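Quick one tonight, kids are finally down and I have to be up at 6.

Rónán Ó Flaithearta asked me again if a robot can put my groceries away yet. He asks every August, I think because that's when he's home painting and hates his kitchen. Short answer: no. Longer answer: sort of, in a simulator, on a good day.

I've been messing with the Litunis tasks after work. Simulated kitchen, one instruction, go. "Move the can next to the microwave." Stuff like that. My policy (trained on the Durkum set, plus whatever Oltmanns put up last spring) got 408 out of 909 runs. Sounds ok until you picture someone in your house dropping the olive oil more than half the time.

What kills it is clutter. Give it one bottle on a bare counter and it's great, almost boring. Put a second bottle beside it and it goes for the wrong one, or it goes between them. Tall things in front of short things, also bad. I looked at 111 of the failures by hand (yes, my whole weekend, thanks) and most were just a bad first reach. It never looks again. A four year old looks again!

And this is still the easy verison. No wet hands, no torn bag, no cat. Real shop floor is different, Cornach has arms packing boxes all night, but it's the same box in the same spot. My counter is never the same twice.

So, Rónán. Put your own shopping away. Ask me next August.

Going to try a second look before the grasp, maybe smaller steps too. Will post numbers if there not embarassing. Next layout I'm running is down at the bottom.
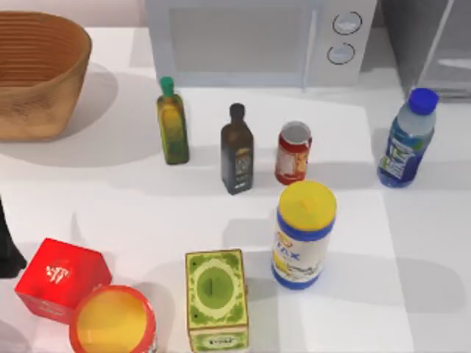
Simulated counter, bottles and boxes in front of the microwave.

Contact | © All posts mine unless noted | Back to top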